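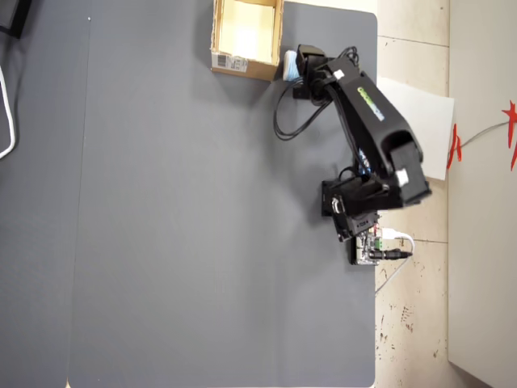

4.2 Revenue effects of the payroll tax rebate

The Stidero model treats the rebate as a temporary reduction in employer contributions, phased out over seven years. Foregone revenue peaks at $293 million in the second year. 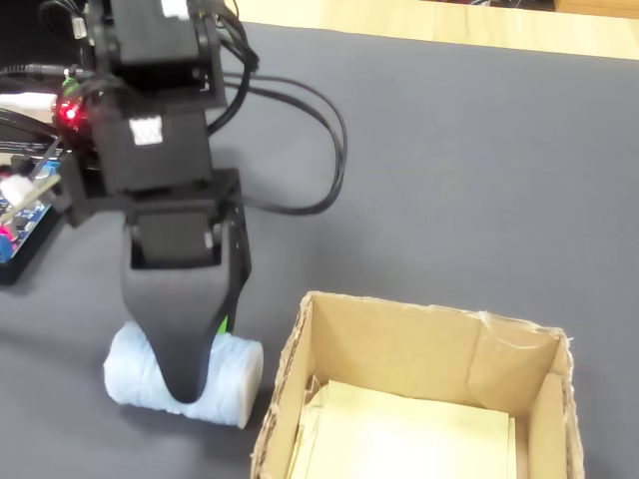 4.3 Sensitivity to labour supply

Following Nyarko and Ito, we vary the participation response while holding provincial transfers constant. Under the most favourable assumption, growth recovers up to 90 per cent of the initial cost.

Figure 2. Gripper above the work surface.

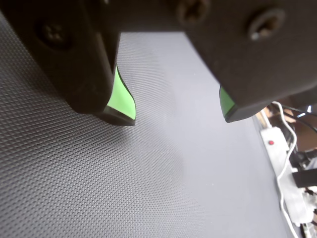

The remaining shortfall is carried into the debt-servicing estimates in Section 5.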